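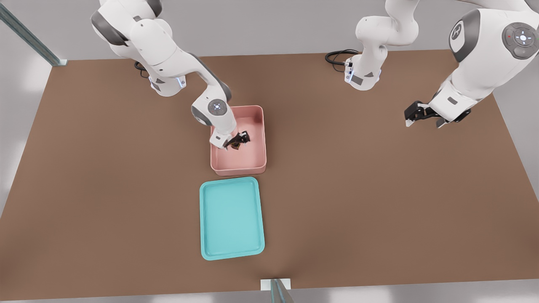 Brown desk top looks flat and lifeless, can I rescue it without starting again?

Posted by Lorena Ojeda in Home and DIY > Painting and finishing

Hi all, hoping somebody can talk me down before I do something daft with a belt sander.

I've got a big old table that I use as a desk in the back bedroom. It came from my aunt's house in Kedwood and it's solid wood as far as I can tell, heavy enough that it took two of us and a lot of swearing to get it up the stairs. The top had been varnished to death, all orangey and sticky in patches, so in October I stripped it and put a coat of brown wood paint on (Sundora, the matt one, can't remember the name of the shade but it's somewhere between milk chocolate and cardboard).

And it's just... flat. Completely flat and completely brown. There's no life in it at all, it sort of sucks the light out of the room, and the walls are a pale grey so it looks like a big slab of mud against them. My sister says it looks fine, but my sister has a beige sofa.

What I'd like to know:

Can I put something over the top to give it a bit of depth, like a wax or a glaze, or does it all need to come off first?

Is it the colour or the finish that's the problem? I keep changing my mind.

And will a matt paint even stand up to being used as a desk? I've already got a ring on it from a mug and it's only been in use a few weeks. I work at it most days so it needs to be fairly tough.

I really don't want to strip it again. The first time took me 8 evenings and I still find bits of orange goo in the carpet. Budget is small, patience is smaller. Thanks in advance!

Fongchan Suwannarat

Put the sander away! You don't need to strip it, honest.

I did almost the same thing to a kitchen table a while back, and what you're seeing is mostly the finish. A dead matt paint in a mid brown doesn't bounce any light back, so on a small side table you'd never notice, but over a great big surface it reads as one solid block. If you'd painted it the same colour in a satin you'd probably be much happier with it. The pale grey walls aren't helping, mind, they'll make any warm brown look heavier than it is.

So, what I'd do. First give it a proper clean with a bit of sugar soap and let it dry overnight. Then go over it very lightly with a fine paper, 240 or thereabouts, just enough to take the nibs off and give it a key. You're not trying to get through the paint, so if you see wood, stop. Wipe all the dust off with a damp cloth, and then do it again because there's always more.

After that you've got a choice. If you want depth, get a translucent glaze a couple of shades darker than your paint, brush it on in long strokes the whole length of the table and drag it with a dry brush while it's still wet. It leaves faint streaks that look a bit like grain. Don't stop halfway to answer the phone (I did, there's a line across my table to this day and I put the fruit bowl on it). Try it on the underside or on a scrap of board first, as it's quite easy to overdo.

If you don't fancy that, skip straight to the top coat. Use a water-based clear varnish in satin, 2 coats at the very least and I'd go to three on a desk. Thin coats, and leave it as long as the tin says between them, then add a bit if your room's chilly. Oil-based is a touch tougher but it'll yellow, and it sounds like you've had your fill of orange.

Wax I'd leave alone for this. It's lovely to look at but a hot mug goes right through it, and if you change your mind later nothing will stick to it until you've got every scrap off.

About the ring — if it's only a pale mark it may well vanish under the varnish, but if you can feel it with a fingernail, touch it in with leftover paint before you do anything else. And once it's all done, be kind to it for a couple of weeks. It'll feel dry by teatime but it's still soft underneath, so no laptop feet, no dragging boxes about, and definitely no leaving a damp tray sitting on it.

Ríos

Get a desk mat lol. Mine covers most of the top and I haven't thought about the colour since. Or paint it white.

Edel

Mostly agree with Fongchan but I'd be careful with the glaze on a really big top. They dry fast in a heated room and it's hard to keep a wet edge going if you're on your own. Turn the radiator off and get someone to help, one brushing it on and one dragging.

Also worth saying, check the lighting before you spend any money. I had a brown worktop in my sewing room that I hated for a whole winter, and then I swapped the cold white bulb for a warm one and it looked like a different piece of furniture. Costs next to nothing to try. A lamp at one end helps too, so the light comes across the surface and not just straight down on it.

And some colour on the desk itself! I've got a couple of bright storage tubs on mine and they do more for it than I expected. Brown is quite a good background when it has something to be a background to.

Lorena Ojeda

Oh this is brilliant, thank you. I can't feel the ring with a fingernail so fingers crossed on that one. I'm going to try the warm bulb tonight and then do the satin varnish, and I might have a go with the glaze on the underside if I'm feeling brave. My sister has been told she's helping.

Ríos, I did look at desk mats, but the ones big enough cost more than the paint did!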